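The Counter Comes Last

Fereshteh Ghasemi sells used stone out of a former feed store in Flesberg. Most of it comes from kitchens that are being torn out. She has been in the business 20 years, and she says the question she hears most is still about stains.

Stone and tile surfaces get hard use in any kitchen, and people tend to pick them by color.

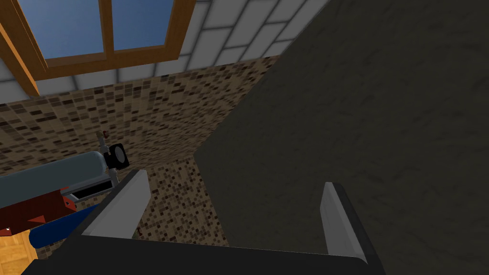
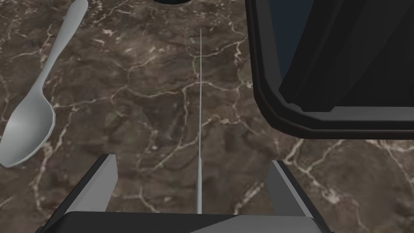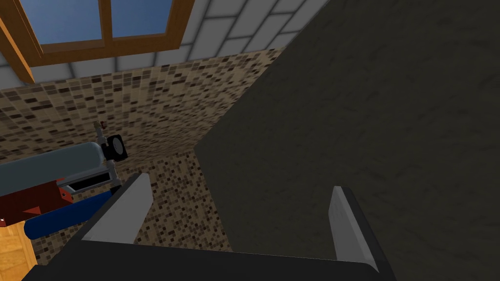

Does marble need to be sealed every year? It depends on the stone and how the kitchen is used. Put a few drops of water on it and wait. If the spot darkens within 3 minutes, Ghasemi reseals. If the water stays on top, she leaves it alone until the next check.

Sealer slows down oil and wine. It does very little against lemon juice or vinegar, which eat into the polish and leave a dull mark. Those marks have to be honed out, and a shop visit for that in Flesberg starts at $183.

Ye-seo Min runs a small bakery on the road to Kastau and bought her slab from Ghasemi in June. It is 45 inches long and came out of a house that was being sold. She rolls dough on it every morning starting at four. She washes it with dish soap and warm water and dries it with a towel.

"I stopped looking at the marks after the first month," she said.

Her landlord had wanted her to put in steel. She priced both, and the used marble was cheaper, even after she paid two men to carry it up the back steps.

Ghasemi does not deliver on Monday. The rest of the week she will drive a slab as far as Ulach, if the buyer has the cabinets level before she gets there.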